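Candodance community classes: progress report to the Wyss fund
Prepared by Delali Eshun
Period covered: summer to end of November

Summary

You asked for a plain account of what the grant has done so far, so I will start with the part I am least sure about. Attendance is up. I do not yet believe it means what our own newsletter says it means.

We recorded 1383 attendances across the two sites, Flestis and the old hall at Lalerance. That is a count of people through the door. It is not a count of people. Someone who came every week shows up again and again, and the sign-in sheets at Lalerance were not kept with names until September. Heidrun Koller has tried to work backward from the payment records and thinks the regulars make up most of it. I think she is right, and I would ask you not to quote the larger number in your annual review without saying what it is.

Classes

The seated class for older dancers is the one I would defend to anyone. Nadja Eder teaches it, the group is steady, and when she was out sick people phoned to ask when she would be back. We planned for 21 sessions and ran all but two.

The teen class has not worked. It was moved from late afternoon to 7 p.m. at the request of the school, and the numbers dropped right after the move. Gion Zwahlen's view is that it needs another term to settle. He said the same about the spring term. I have agreed to keep it going through February and no longer, unless there are enough names on the list to fill half the room.

The beginners' class at Flestis is full, but it was full before the grant, and I can't honestly list that as a result.

Well-being survey

The survey shows that nearly everyone who answered feels better for coming. Of course they do. It was handed out at the end of class, by the teacher, to the people who had stayed. We have nothing from those who quit. Lorenz Aigner has offered to call a sample of them in the new year, and I would put more weight on those calls than on anything we have collected up to now.

Storage and equipment

Sound equipment was bought as planned and is in use at both sites. The second set of floor mats came in under budget. The money left over is sitting in the equipment line and has not been spent on anything else.

Storage was the item your office questioned, and I had doubts of my own about paying for shelves out of a dance budget. We have not ordered any. The type we have been looking at is slotted metal shelving, with plastic crates kept on the lower level. Gion wants three units. I think two would do if we got rid of the old costumes first.

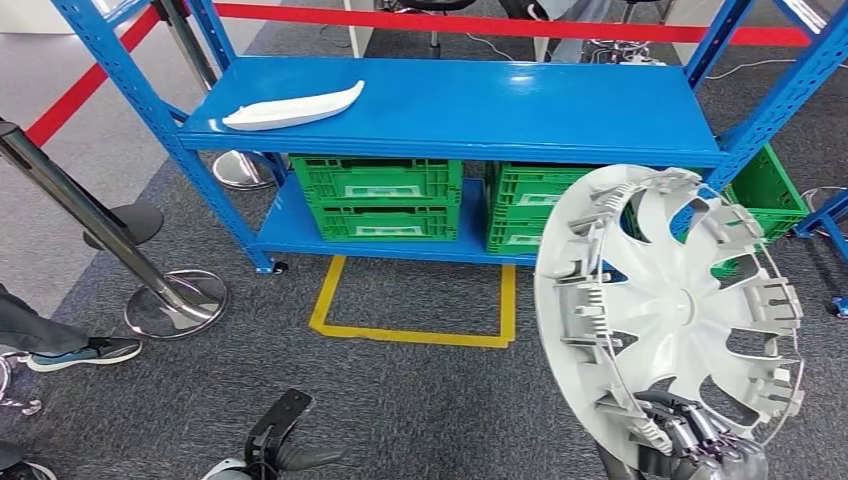 Spending

We are slightly under on teaching fees, owing to the missed sessions, and over on hall rental. Lalerance raised its evening rate in October and gave us very little notice. I have asked for the old rate until our agreement runs out and have not had an answer.

Next period

Named sign-in sheets at both sites, every class. A decision on the teen class. Lorenz's calls, with the results sent to you whether or not they flatter us. I would also like to talk about the target for new dancers, which was set before any of us knew how many people already came, and which I don't think measures much.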